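The Mug

Twenty minutes. That's what Estíbaliz said, twenty minutes and I'd have my kitchen back. It was the second week of May and I hadn't made my own tea in it since the clocks changed.

I should say it's my kitchen only in the sense that I pay for it. Julten pay me, I pay the rent, Julten put a robot in. Cheaper than the rent anywhere else in town so I signed. Page 3 said "reasonable access to the cooking area". I'd like to meet whoever decided what reasonable was.

Anyway. The job that evening was the dishwasher. Empty it, plates on the counter, cups on the counter, shut the door. My nan could do it with the radio on and a fag in her other hand. The arm had a name on the paperwork, Mustik, but Estíbaliz called it love when it was behaving and something in Spanish when it wasn't.

"Plates are fine," she said, not looking up. She had the laptop on her knees and her back against the fridge, shoes off. "Plates it could do in its sleep."

And it could, fair play. One after another, slow as a wet Sunday at the in-laws, but down they went, no chips, no clatter. I'd stopped flinching at plates by the end of the first month.

"And the mug?"

"The mug we will see."

We'd been seeing the mug for 2 weeks. Plain white mug, from the market. It would reach for it and stop. Reach for it, think, go back up. Once it got it as far as the edge of the rack and put it down again, very gently, like it had changed its mind about buying it. Estíbaliz had a number for all this. 76 per cent on plates. For mugs she said the number was being worked on.

I got my coat, took it off again. There's nowhere to go in this town after six.

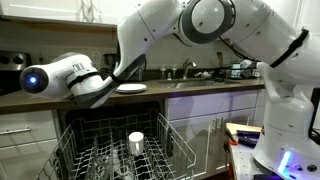

"Why's it so hard?" I said. I'd asked before. I think I just liked the answer changing.

"It's upside down. It's shiny. The handle is never where the handle was." She shrugged. "You pick up a mug and you don't know how you did it. Try telling me how you did it."

I tried. I said you look at it, you see the handle, you sort of go for it. She typed nothing. She raised one eyebrow, and I said all right, all right.

"And if there's water on the bottom, in the little dip? You tip it off first. Yes? Who told you to?"

Nobody told me to. My mum probably. I got wet socks once and that was that, I was six.

"So it needs wet socks," I said.

She laughed, properly, first time all week, and wrote it on the back of her hand in biro. Wet socks. I don't know if she meant to use it.

The phone went. It was Magyar, her boss, who I'd never met and who had a voice like a man eating toast. He'd been on at her all month about Vavex. Vavex had a thing in a shop in Leeds that could fill shelves, tins and jars and that, all night long, and there was a film going round of it. Everyone at Julten had seen the film. I'd seen the film. She'd made me watch it two times and the second time she'd paused it and pointed.

"See? All the tins face the front before it starts. Who faced the tins?"

Some lad on nights, I said. I used to be that lad. I did 3 years on nights at a supermarket, and I can tell you the tins don't come in facing anything. They come in a cage, wrapped in plastic, with one burst bag of sugar in it somewhere, and you cut the plastic and your hands stick to everythign till morning. The shelf is the easy bit. I told her that and she'd wrote that down as well, on paper this time, and I'd felt cleverer than I had in ages.

She took the call in the hall. I could hear her side. Yes. No. The plates, yes. No, not the mug. No, I'm not going to take the mug out of the test. Because people have mugs, that's why. Do you not have mugs in your house?

Long gap.

Well then.

So it was me and the arm. I wasn't supposed to go near it without her there, that was page 3 too, and I didn't. I stood by the door. But I talked to it, which I'd never done, felt daft the whole time.

"Go on," I said. "It's only a mug."

I'm not going to say it heard me. It doesn't hear, she'd told me that enough times. It moved because it was due to move, there was a timer or a queue or whatever. Went down, careful. Stopped over it. And I'd got my hands up in front of me, I noticed, like when you're in the passenger seat and you brake for the driver. My fingers were round a handle that wasn't there.

It got it.

Not nicely. It took it by the body, no handle at all, at a slant I wouldn't have trusted. Up it came, over the edge, and there was water in the dip, and the water went down the front of the cupboards and all over the floor. Then it set the mug on the counter with a click. Still upside down. Stayed there a second and moved off like nothing had happened.

"Estíbaliz!"

"One minute."

"Estíbaliz, it did the mug!"

She came in so fast she was still holding the phone out, Magyar crunching away in it to himself, and she went straight across the floor in her stockinged feet and stopped dead. Looked at the mug. Looked down.

"Wet socks," I said.

She said the something in Spanish. But quiet, and she was grinning, and she hung up on him, which I don't think she'd ever done before.

It didn't do it again that night. We stayed up till gone one, putting the mug back, her in a pair of my football socks rolled over at the top. Reach, stop, back up. Reach, stop, back up. She said one was only one, you couldn't put one on a chart. She saved it anyway, two copies.

About the kettle. I asked if I could get at the kettle while we waited and she had to check, then she switched the arm off at the wall, and I made the tea. I had mine in a glass. The mug was needed.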